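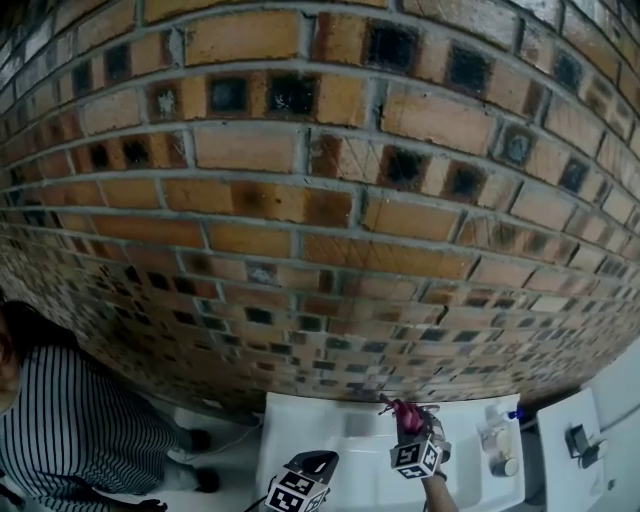
Brick wall, orange and tan.

Pestorwood has confirmed it will close its hull shop at Stanau in June and move all moulding to the Agudelo yard. Short thread on what that means if you have a boat on order.

The company builds two models at the moment, a 12-metre day cruiser and the larger Wikitier. Only the Wikitier is affected. The day cruiser has been moulded at Agudelo from the start.

There are 3 Wikitier hulls in build at Stanau now. Two will be finished there. The third will go by barge once the deck is bonded, and fitted out at the other end.

Gilberto Palomino, who runs production, told owners in a letter dated 23/10/2024 that delivery dates for the first two stand. The third owner has been offered a new date or a refund of the deposit. I'm told they have taken the new date.

On size: Stanau has 784 square metres under cover, and the travel hoist is at its limit with a Wikitier. Agudelo has 2317 square metres and its own slipway, so boats can be launched with the mast-free hardtop already on.

At Stanau the hardtop goes on after launch, with a hired crane. Palomino's letter puts the saving at nearly 3332 euros a boat. Small money on a boat this size, but it also means not waiting for the crane or for a calm morning.

The moulds themselves are the awkward part. The hull tool is in two halves and has to be checked for twist after the move. Pestorwood has allowed five weeks for that. It seems short to me – the last yard I covered doing the same job took nine.

Staff: the laminators have been offered places at Agudelo with help towards moving. Lucero Betancur, who leads the fit-out team, is going. I don't have a figure for how many others have said yes.

Warranty work on boats already delivered stays at Stanau, where the company is keeping the pontoon and one small workshop. Phone number and berth bookings are unchanged.

No word yet on who takes over the main shed. The lease has a while to run. I've asked and will add to this thread if I get a reply.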